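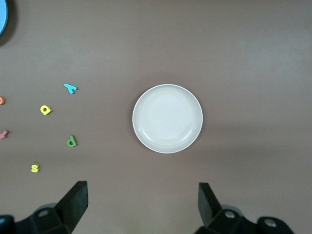 *Foam letters and a plate from the Sullton table set.*

**SULLTON, Sunday, July 21, 2024.** Gesholm, maker of things that end up under the sofa, today announces the Sullton table set: a bag of foam letters, a small white plate, and the modest hope that some of the former will spend time on the latter.

The idea is simple enough to fit on the back of the box, where we have printed it. An adult calls out a word. A child finds the letters and puts them on the plate. The word is then "served," inspected and, if the household is strict, sent back to the kitchen for spelling.

"We tested longer rules in February," said Lucero Cárdenas, who leads play design at Gesholm. "The children ignored all of them. One group served us the letter S for most of a morning, and we said thank you each time."

The plate is small on purpose. Short words fit. Long words have to be stacked, argued over or abandoned, and the trial families managed all three. Letters may be used flat, sideways or upside down, so a lowercase "d" can work a second shift as a "p." Parents who object to this are welcome to supply their own "p," which is in the bag.

Each set has 49 foam letters in bright colors and costs $18. A four-plate edition for larger families, or for families who have met their own children, will follow. The first run is 845 sets, packed by our Ķēniņš workshop.

"I was asked whether the plate can be used for crackers," said Ingvar Ingvarsson, head of sales. "It can. The letters should not be eaten with them, and we have put that on the box too, in larger type."

The set is on sale now in Gesholm shops. Stores wishing to stock it, and reporters wishing to borrow a set and return most of it, should contact Eglė Lepik at the Gesholm press desk.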